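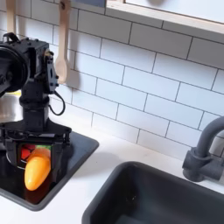

A toy pepper over the dark recessed basin, with the sink to the right in the same white worktop.

The second basin is the least discussed fitting in the domestic kitchen and, in my view, the most useful. Buyers will spend weeks on the tap and the splashback, then accept a single bowl with a ribbed drainer because that was what the showroom had plumbed in.

The case for two is mostly a matter of sequence. Vegetables arrive with soil on them and have to sit somewhere before they are rinsed. With one bowl, that place is the worktop, or the bowl itself, in which case the washing-up waits. A shallow recess beside a deep sink separates the two jobs, and a strip of worktop between them takes the colander.

Depth matters more than width. The Stanberg units I lived with in Flendton for 4 years had a pair of equal bowls, both too deep to prepare food in comfortably and neither wide enough for a roasting tin. Unequal basins would have been better. A base unit of 700 mm is tight for the pair; two adjoining units are easier, provided the joint between the carcasses falls clear of the cut-outs.

Colour is a separate argument. Dark basins are sold on the claim that they hide stains. They hide tea. They show limescale, crumbs and every pale speck, and a glossy finish also throws back the colour of whatever is held over it, so a yellow pepper leaves a warm smear of light on the floor of the bowl. I count this in its favour. Dirt that can be seen gets rinsed away. White worktops work on the same principle, and a matt one is easier on the eyes under strip lighting.

The raised rim is harder to defend. Avden and Tomoana both offer inset bowls with a lip, and both lips stop water being wiped straight from the worktop into the bowl. An undermounted bowl costs roughly 24 per cent more by my last quotation, fitting included. I would pay it for the sink and leave the rim on the dry basin, where it stops peas rolling out.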